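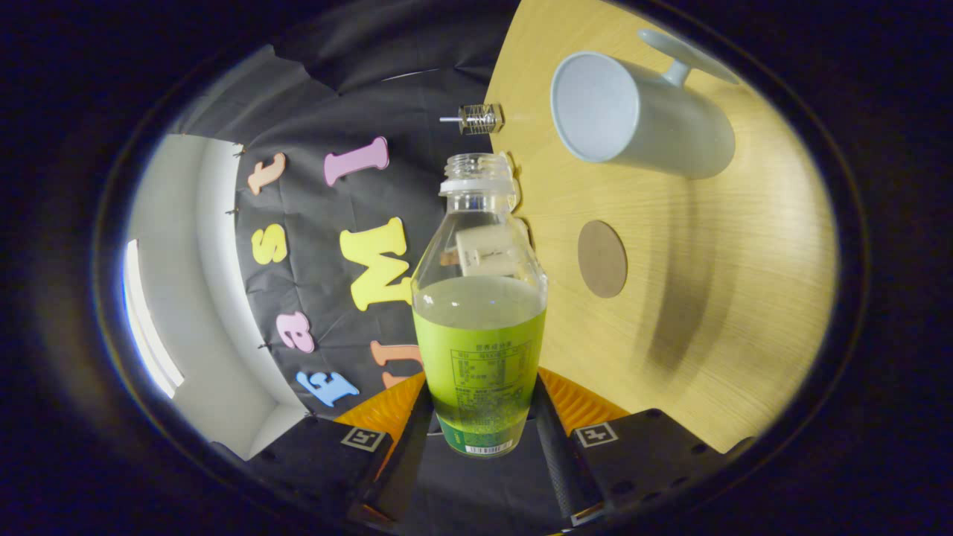 Figure 4. Clear plastic bottle with a lime-green label, uncapped, held upright between two black gripper fingers.

4.2 Storyline closure in final-season episodes

We next consider how closure is spread across the last episodes of a daytime serial. Prior work in this area has mostly treated the finale as a single unit, coded as open or closed. The Ganley scheme, which we adopt with changes, treats each running storyline as its own unit and allows one episode to close some storylines and leave others open. A storyline is defined as a conflict or question that is carried by at least two named characters and is mentioned in at least three episodes.

The sample consists of 354 episodes drawn from 9 serials, all of them canceled after a run of more than four years. For each serial we took every available episode from the day the cancellation was made public to the last broadcast. Episodes made up mainly of clips from earlier years were kept in the sample but were not used to open new storylines. Two serials in the Corley archive lacked sound on part of the final week, and for these the coders worked from the shooting scripts.

Coding produced 86 storylines that were active at the time of the cancellation notice. Each was assigned one of four end states: resolved on screen, resolved in dialogue only, left open, or dropped. A storyline was marked as dropped when it was not mentioned again after the notice. The difference between the last two states matters for the analysis. An open storyline is still being told when the serial ends, while a dropped one has been removed from the story before that point and often leaves no trace in the final episode.

Disagreements between coders were mostly limited to resolution in dialogue. A typical case is a wedding that is planned over several weeks and then reported by a minor character in one line. The Mohamedi criteria would count this as resolved, on the grounds that the audience learns the outcome. We follow the same rule but keep the case apart from on-screen resolution, as viewers in the letter columns we reviewed did not treat the two as equal.

Production lead time is a further source of noise. Several of the serials taped their last episodes well before broadcast, and in one case - the Hulach serial - the writers still expected a move to another channel when the final scripts were locked. A cliffhanger in such an episode cannot be read as a deliberate choice to end without closure. We therefore added a field for the known status of the serial at the time of taping, with the values final, uncertain and renewed. Where the status could not be set from trade notices or scripts, the field was left blank and the serial was excluded from the comparison in Section 4.3.

Storylines about parentage and inheritance were coded under the same rules as all others. Returns from the dead were coded as new storylines unless the death itself had been in doubt on screen.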